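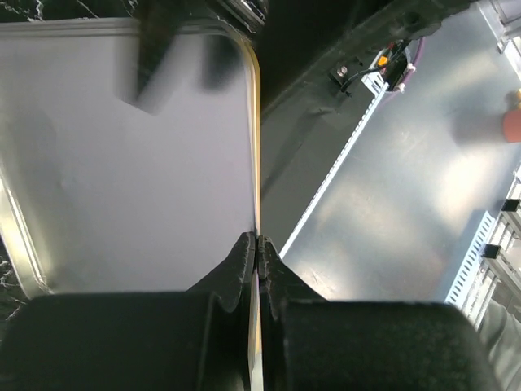 Stosham Shallow Tray: a long look at a plain pan

I have bought a lot of metal trays over the years and most of them ended up under plant pots. So when a friend kept pushing the Stosham shallow tray on me as "the last one you'll need," I rolled my eyes and ordered one anyway, mostly so I could tell her she was wrong. I've had it since January. She is partly wrong.

What you get

A shallow rectangular pan in light gray metal, with rounded corners and a raised rim that has been polished. No lid, no rack, no handles. Mine came in a sleeve of brown card with a leaflet telling me to wash it before use, which I would have done. I paid 76 dollars for two at the Pamlow outlet store. They were marked down from 98, though I have never seen anyone pay 98 and I suspect that price exists only to be crossed out.

Looks

It photographs better than it deserves to. The inside is smooth and pale, with a bit of lavender in it under some lights, and the rim picks up every lamp in the room. Against dark marble-patterned counters like ours it looks like something from a hotel kitchen. That shine is also the first thing I'd complain about. A polished rim shows fingerprints, and the rounded corners are exactly where you grab it. I wipe it, I carry it to the table, it needs wiping again.

In use

I mostly use it for holding things: chopped vegetables waiting for the pan, chicken pieces before they get breaded, the oil bottle and salt next to the stove. For this it's good. The sides are sloped, so a bench scraper slides along them and you don't lose flour in a hard corner. The bottom is flat and mine has stayed flat – I checked it against a ruler when it arrived and again last month.

The shallowness is a problem for anything wet. Marinade slops. I carried one across the kitchen with thawing shrimp in it and left a trail from the fridge to the sink. If you want a tray for liquids, buy a deeper one. The leaflet says "ideal for marinating," and whoever wrote that has a steadier hand than mine.

Picking it up off a flat counter is fine if you go for the rim with two hands. One-handed, with anything heavy at the far end, it wants to tip. Handles would have fixed this, and would also have made it harder to store, so I can see why they left them off. I still miss them.

Cleaning

Easy, apart from the fingerprints. The rounded corners don't trap anything. Turmeric wiped straight off. I did get a faint scratch on the floor of one tray in the first week from a fork, and it bothers me every time I see it, and then I put carrots on it and forget. Dishwasher is allowed but left spots on mine, so now I do them by hand.

Against the others

My old Grukport tray cost 11 dollars, is ugly, and has survived ten years of being dropped. It has square corners that collect gunk. The Noh one is deeper and better for marinades but has a rolled rim that holds water and drips it on your socks when you lift it off the rack. The Stosham beats both for prep and loses to the Noh for anything with a sauce. Whether it beats the Grukport by that much money is another question, and I don't think it does.

Would I buy it again?

One, at the sale price, yes. Two was greedy. The second has spent most of its time under the first, and last week I caught myself eyeing it for the basil plant. If you already own a decent shallow tray, keep your money.

3.5 out of 5. Half a point off for the rim, one for that marinating claim.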